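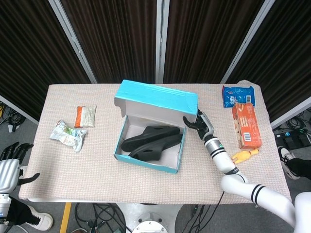
One reader of the first draft asked whether shoes should ever go back in the box they came in, and whether a plain bin by the door wouldn't do the job. Fair question! For the pair you grab every morning, the bin wins. For sandals in November, the box wins by a mile, and that's the half of the problem this collection covers.

# Larlow Shoe Box Notes

Larlow is a collection of short written notes on putting footwear away in boxes: which way the pair faces, what kind of lid the box has, what was lying on the table at the time, and how easy the pair was to find again months later. It grew out of a storage guide called Cunha, which had one thin page on shoes and a great many on bed linen. The shoe page kept getting longer until it needed a home of its own.

## What's inside

- 1,151 notes in total
- 600 on shoes with laces or buckles
- 314 on slides, flip-flops and other open sandals
- the rest on boots, slippers and odd things like ice skates

Each note is one plain text file, a few lines to a page long. Boxes with attached lids and boxes with loose lids are kept in separate folders, and I'm very glad of that, as they behave so differently in a closet.

```
larlow/
 hinged/
 loose-lid/
 no-lid/
 words.md
```

## Fields

| Field | What goes in it |
|---|---|
| `pair` | slide, sneaker, boot, slipper, other |
| `lid` | hinged, loose, none |
| `layout` | side by side, overlapped, head to toe, stacked |
| `angle` | straight or slanted in the box |
| `table` | anything else on the surface |
| `found_again` | easy, slow, gave up |

`layout` is the one to get right. Slides are wonderful for this because they're low and open, and you can let one lap over the other without squashing much. Two slides lying side by side on a slant with a little overlap get `overlapped` and `slanted`. Save `stacked` for pairs where one shoe sits fully on top of the other.

`table` looks like a throwaway field and it's my favorite. People pack shoes on whatever surface is free, and snack wrappers turn up in note after note. Write them down: "two wrappers left, one snack bag right" is plenty. Brand names aren't needed. Please do clear the wrappers before you close the lid, though — the Trandau folder has a granola bar wrapper that spent a whole winter inside a boot.

## A sample note

```
pair: slide
color: black
lid: hinged, standing open at the back
box: cyan outside, white inside
layout: overlapped
angle: slanted
table: two wrappers, one snack bag, beige cloth
found_again:
```

`found_again` stays blank until somebody goes looking. Leave it blank for as long as it takes. A blank is useful and a guess isn't.

## Things I've learned from reading them all

Bright boxes get found. In the Prerkton set, where every closet had a dozen or more boxes on one shelf, the loud colors came back `easy` far more often than the brown and gray ones. If your box is dull, a strip of colored tape on the short end does the same work.

Hinged lids stay with their boxes, hooray, but they need room behind them to open. On a shelf that means pulling the whole box forward first. Loose lids need no room at all and then vanish, usually onto a different box of nearly the same size.

A woven cloth under the box is a nice touch on a table you also eat at. It catches grit and you can shake it out the back door afterward.

## Known gaps

- Very few children's shoes. I'd love more!
- The Trandau notes use "mule" and "slide" for the same thing. `words.md` lists the swaps.
- Some 1,000 of the notes come from homes with a closet. Homes that use under-bed drawers are thin on the ground.
- Color words are whatever the writer chose. Cyan, turquoise and "swimming pool" are all in there, and I've left them alone.

## Adding a note

Copy `template.txt`, fill in what you know and put it in the folder that matches your lid. If you can't tell whether a lid is hinged because it has torn along the fold, use `loose-lid` and mention the tear. New notes are merged every month except July, when the collection takes a break and so do I.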